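I moved my weekday work hours in March, and the electric bill is the reason. Our utility, Orkemel, switched everyone on our side of Cullent to time-of-use rates. Power costs more in the late afternoon and early evening, and less overnight.

The first bill on the new plan said we used 735 kilowatt-hours. That was a normal month for us, but the total was higher than I expected. I went through the hourly chart on their website, and most of the trouble sat between 4 and 9 p.m.

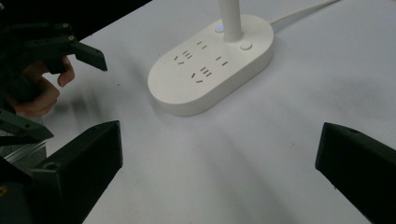 My first guess was the small stuff. Amparo Agudelo, who lives downstairs and reads her bill more closely than I do, told me to look at the dryer and the water heater before anything else. She was right. Anything I can run from a white power strip on a table, like the oval one with the rounded ends, is small next to a dryer. I had been running two loads back to back at dinner time.

## What I changed

- Laundry goes in after 9 p.m. or before breakfast.
- The water heater is on a timer now. Percy Quispe from Segers put it in for $180 — parts included.
- The dishwasher has a delay button I had never used.
- I start work at 7 and finish the computer part of the day by 3.

The early start means a lamp on the desk for the first hour, which I don't mind.
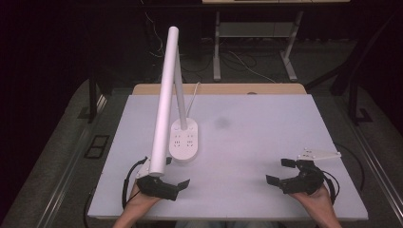 *White LED desk lamp, touch controls on the base.*

I looked up last year's total while I was at it: 2,637 kilowatt-hours from June through August. The air conditioner is most of that, and I don't have a good plan for it yet. Sallero sells a window unit with a schedule built in, but ours still works and I'd like to get another summer out of it.
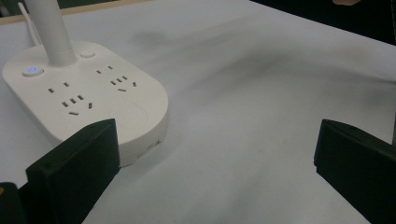

## The second bill

It came to $7 less than the first. I had hoped for more, but the timer was only in for half of that month. I'll post the next one when it comes.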